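Oiling a table top with Giltstead hard oil

Sand along the grain with 240 grit, then remove the dust with a damp cloth and leave the top to dry. Stir the tin and do not thin the oil. Apply a thin coat with a lint-free pad, working in strips the full length of the top. Wipe off any surplus after 5 minutes. Leave overnight, rub down lightly with 400 grit and apply the second coat in the same way. Keep water off the surface for a week. Lay used cloths flat outdoors to dry; folded oily cloths can catch fire.
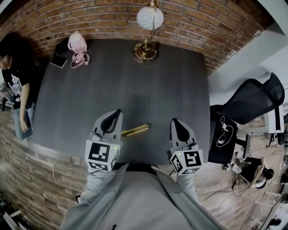 Dark grey table top with wood grain, seen from above.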